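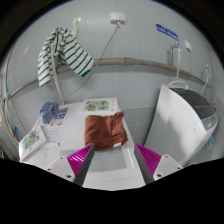 A folded reddish-brown cloth on a long white tabletop.

BRORWOOD – The promise has been made in every state House race here since the textile plant cut its second shift, and it is being made again this year by both sides. Elect me, the candidate says, and the jobs will come back to the river road.

Neither campaign has explained how. The Republican has a tax credit. The Democrat has a training grant. Both have a yard sign that says "Made Here," in nearly the same shade of blue, and both have stood in the same parking lot outside Kodis, the county's largest private employer, to say that the other one doesn't understand manufacturing.

I have covered this district through enough elections to know the parking lot well. The speeches given there tend to be short on nouns. Workers will be "supported." Supply chains will be "strengthened." Somebody will "cut through" something.

The tax credit deserves the closer look, because it is the one with a bill attached. It would let a manufacturer write off new equipment over two years if it keeps its payroll steady for five. The phrase to watch is "keeps its payroll steady." The bill measures payroll in dollars, and a company can hold its dollars level while it lets people go and pays the ones who stay a little more. It could hire managers. It could collect the credit on a machine that does the work of the people it is no longer hiring, and nothing in the current draft would stop it.

Supporters say that reading is unfair. They point to Coelho, the next county over, where a local version of the credit was tried and where, according to a flyer the campaign hands out at the door, it brought in 59 jobs. The flyer doesn't say over what period, or how many of those jobs are still there. I asked the campaign for the list behind the number. I was sent the flyer again, as an attachment.

The training grant is vaguer, and for that reason harder to argue with. It would send state money to the community college for a certificate in industrial sewing and finishing. That sounds fine until you ask who is hiring people with the certificate. The college's answer is that employers have "expressed interest." Employers have been expressing interest in this valley for as long as I've been taking notes, and it costs them nothing.

Then there is Gornix, the proposed industrial park on the old feed mill site, which both candidates support and neither can describe. It has a logo and a sewer study. More than two public meetings have been held on it, and at the one I sat through in March the longest discussion was over the turning lane. No tenant has been named. Asked about that, the Democrat said talks were at a sensitive stage. The Republican, asked the same thing at a breakfast the following month, said talks were at a delicate stage.

Voters I talked to outside the grocery store had mostly stopped listening. A man loading bags of softener salt into his truck said he'd vote for whoever fixed the bridge. A woman who used to work the second shift said she had found a job at the hospital, with better hours, and wasn't sure she'd go back to the plant if they called. Nobody from either campaign had asked her that, she said, though both had left literature.

Her answer matters more than the flyer does. The race assumes a line of people waiting at the gate for the whistle. Some are surely there. Others have moved, retired, or found something with air conditioning – and a plan built around their return ought to start by finding out which.

The candidates will debate once more before the election, at the high school, at 7 p.m. The moderators are taking written questions in advance. Mine asks for the list of jobs in Coelho, and I've sent it to both campaigns so there is time to look it up.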